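Shop > Knitwear > Ribbed Knits > Charcoal

Gandgate Ribbed Knit – dark charcoal

Back in after selling out in July. Same yarn as before, same mill, slightly longer in the body. If you bought the first run and liked it, this is that one with a bit more length. Sizes run S to XXL, sorry, no XS this time.

Heavy rib, soft hand, plenty of stretch across. Not scratchy. Ruth Rudd wears hers straight on the skin and she complains about everything else we make. Color is a very dark gray, reads close to black indoors, so check it near a window before you decide it's wrong. We've had returns over that.

Made for us by Prirosside. 12 gauge was too thin when we tried it – this is a chunkier knit and it holds its shape better at the hem and cuffs. Cuffs can be turned back or worn long. Collar sits flat.
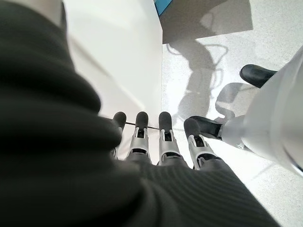 Dark charcoal rib, bunched up. Fine vertical ribbing shows along the bottom, thicker folds at upper left.

The rib opens out when you pull it and closes up again when you let go, so don't size up for comfort. Buy your normal size. Between two sizes, go smaller. Dardo Ocampo does the fit questions, email him your chest measurement and a sweater you allready like, he's usually back to you same day.

Care
Cold wash, inside out, wool cycle. Press the water out in a towel. Dry flat. No hangers, ever – the shoulders will grow and we can't fix that. Some pilling under the arms in the first few weeks, normal, take it off with a comb. Wash apart from anything white the first 2 times.

Storing
Fold it or roll it. Don't cram it in the bottom of a box all summer with heavy stuff on top, the creases do come out but it takes a good steam. Cedar is fine. Moth balls are your choice.

Repairs
Snags happen with a knit this open. Don't cut the loop! Pull it through to the back with a crochet hook or send it in. Marlies Pfister does the mending, turnaround is around 4 weeks right now, longer before the holidays. You pay postage one way. A length of matching yarn comes in the bag with every sweater, please keep it, the dye lots don't match from run to run.

Shipping
Orders go out Tuesdays and Fridays. Exchanges free within the US if the tags are on. Sale peices are final.

Matching scarf and the Dondness beanie in the same charcoal are on their own pages. Beanie is low in stock. Natural and navy sweaters should follow, no date yet, ask to be put on the list.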